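Jury service, the second week

I said I would write up the rest of my jury service once the trial had finished and I was allowed to talk about the court side of it. I still can't say anything about what went on in the jury room, and I won't. Everything below was said in open court or is about the building and the waiting.

The case was a fraud. The defendant had kept the books for a small firm called Kumsa, which supplied parts to garages, and he was charged with paying invoices to a second firm, Moltetti, that had never delivered anything. There were 40 invoices. Each was for a bit under the amount that needed a second signature. The whole trial more or less came down to who had typed them and from which desk.

Most of the second week was documents. We were each given a lever arch file with 400 pages in it, and counsel would say "tab 4, please" and twelve people would turn to tab 4 and wait for the slowest. I was usually the slowest. The file didn't leave the building, so we handed it in every afternoon and found it on our seats in the morning.

The prosecution called a former manager who had noticed the payments. She was in the witness box for most of a day. She had kept her own list in a notebook, and a lot of time was spent on whether the notebook had been written up as she went along or later from memory. I had not expected handwriting to matter so much in a case about a computer system.

The defence called fewer people. One was a delivery driver who said he had taken boxes to the Naston depot and been signed for. He was asked what was in the boxes and said he didn't open boxes. That got a laugh from the public seats and the judge looked up, and it stopped.

We were sent home early twice that week while points of law were argued without us. You aren't told what the points are. The first time I went shopping, and the second time I stayed at home.

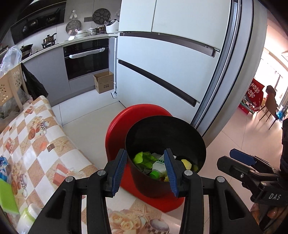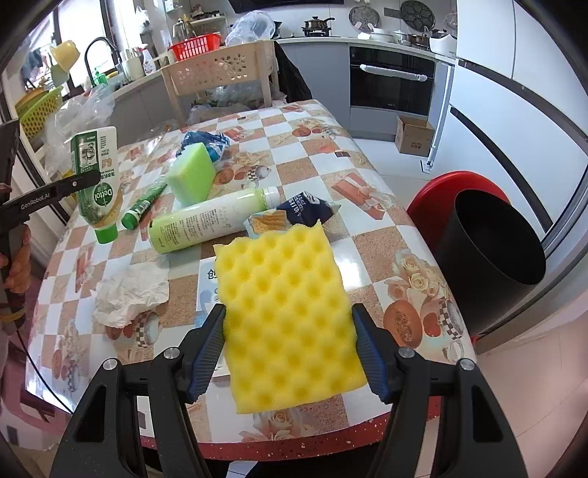 Rubbish in the black bin, then the yellow sponge over the checked tablecloth.

The waiting is the part I'd warn people about. The jury lounge had a television with the sound off and a drinks machine that took coins only. Natnael Negash, who had been put on a different trial down the corridor, had brought a pack of cards, and I learnt a version of rummy I have since forgotten. Bring a book, and a second one in case you finish it. Phones are fine in the lounge but have to be handed over before you go in.

On money, you can claim for travel and for lunch up to a limit, and for lost earnings if your employer fills in the form. Mine took a while over it. Keep your bus tickets. I threw away the first few and had to do without.

The judge summed up over a morning. He went through the evidence in the order we'd heard it and gave us a written list of questions to answer for each count, which was a great help. Then the usher took an oath to keep us together and we went out.

We found him guilty on some counts and not guilty on the others. I watched him while it was read out and he didn't move at all. Sentencing was put off for reports. Jurors can come back and sit in the public seats for that if they like, and two of the others said they would. I haven't decided.

Yeshi Tufa asked under my last post whether you can put your service off. You can, once, if you have a good reason and can give them dates when you will be free. The form comes with the summons and you should send it back quickly.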